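This site uses cookies to remember your settings. Accept all | Manage preferences

More examples, and other things we say when we're stuck
Speaker notes, Ondville, January 17, 2025
Gifty Antwi

Start without the slide. Ask who in the room has been told in the last year that their model "just needs more data." Wait for the hands. Then ask who was told which data. Leave that one hanging a bit.

Say who I am, quickly. I run collection at Jistance. I've been paid to produce examples for a learning system since July, so I have every reason to tell you that examples are great. Keep that in mind when I say a lot of them aren't.

The number. We recorded 490 demonstrations of desk tidying for the first round. A person drives the arm, the arm picks things up, the wrist camera records it. Kam-wah Chiang went back through all of them after the first policy came out worse than we'd hoped. He threw out 60 as broken: dropped frames, operator bumped the table, that kind of thing. Fine. Everybody expects that. The part that bothered us was what was left.

Of the ones he kept, far too many were the same example. Same operator, same starting pose, same object first. We had written "vary the layout" in the instructions and people did vary it, by an inch. I would have done the same at four in the afternoon.

(Pause. Don't apologize for the operators. The instructions were mine.)

Sema and Bansal. Sema is our task sheet tool, Bansal is the scoring script. If people ask whether they're public, no, and you wouldn't want them. Sema hands out layouts. Bansal tells you whether an episode "succeeded." I put that in quotes every time and I'd like people to ask why. It checks the end state. If the operator fumbled a grasp 4 times and then got it, that's a success, and it goes in with full weight next to a clean one. Does the model learn to recover, or does it learn to fumble? I've heard both answers given with great confidence by people who had not run the comparison. We have run it once, on a small set, and I don't trust our result enough to put it on a slide.

Next part - go slower here.

Objects. We picked stationery because it's cheap and fits on a table. Then someone called it "a rich manipulation domain" in a proposal and now I have to live with that. What's hard about markers and caps: they're small, they roll, and color gets to be a shortcut. If every green cap in your set ends up with a green marker, you can't tell whether the system has learned anything about caps. You'd have to break the pairing on purpose. We broke it in 22 episodes. That is a test of nothing much, but it was enough to make me stop saying "it understands matching" in meetings.

If someone brings up simulation: I like simulation. I'd like it more if anyone showed me a simulated marker cap that behaved.

If someone brings up scale: ask them what they would collect tomorrow, on one table, with one arm. If the answer is "everything," move on to the next question.

What I want people to go home and do. Pull twenty-two of your own episodes at random and watch them start to finish, at normal speed, no skipping. Write down what each one could teach that the one before it couldn't. It's a dull afternoon. Kam-wah did all of ours and he's still speaking to me.

Leave the last slide up during questions. Don't read anything off it.
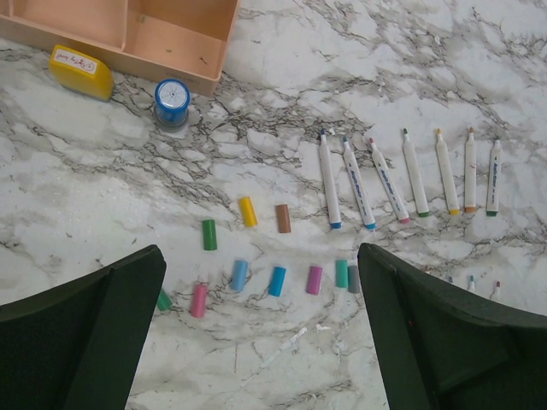
If we run short on time, drop the simulation bit and keep the one on scoring. If there's time left over, I can go into how we rewrote the layout sheets: starting positions are now drawn by Sema before the operator sits down, and the first object to pick is drawn too. Whether that fixes it I can't say yet. The second round isn't finished, and I'd rather come back with a bad number than guess at a good one.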